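In Defense of Packing a Lunch

I ate lunch out for most of my working life and I'm not going to pretend I didn't love it. There was a noodle place two doors down from the old office in Ranstead, and I was in there so often that the woman at the register started ringing me up when I was still out on the sidewalk. Then I added up a month of it one night in July (bad idea, never add things up at night) and it came to $137, and that was a month when I'd been out sick for a week!

So I started bringing food from home, and I've turned into the kind of person who has opinions about it.

My first opinion is that people make it way too hard. You go looking for ideas and you get those grids of little glass boxes, five identical chicken breasts lined up like they're waiting for a bus. I tried that. By day three I would have traded the chicken for a sleeve of crackers. What works for me is cooking too much dinner and putting the extra in something with a lid before I sit down to eat, while I still have willpower. If I wait until after, there is no extra.
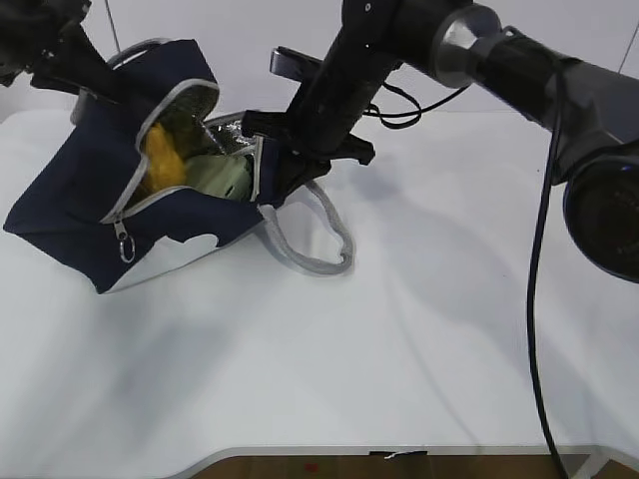 My friend Awuor thinks I'm kidding myself about the money. She says I just spend it on fancier groceries, and okay, there was a jar of olives recently that I'd rather not discuss. But she's missing the part I care about, which is the time. Going out meant standing in line, and then eating fast to make up for the line. Now I get the whole break. I walk over to the benches behind the library and read, or I call my brother, or I just sit there like a cat.

The best argument on the other side came from Deok-su, who I used to work with. He said going out was the only time he ever talked to anybody from another department, and if everyone brings lunch, everyone ends up eating at their desk with one hand on the mouse. I think he's right about that, and I've seen it happen. But that's a desk problem. Bring your lunch and then leave with it! Eat it with somebody. I've had better conversations over cold leftover rice than I ever had shouting across that noodle place.

I still go out on paydays, by the way. I'm 54 and I like soup that somebody else made. The woman at the register asked me where I'd been, and I felt so guilty that I ordered dumplings too.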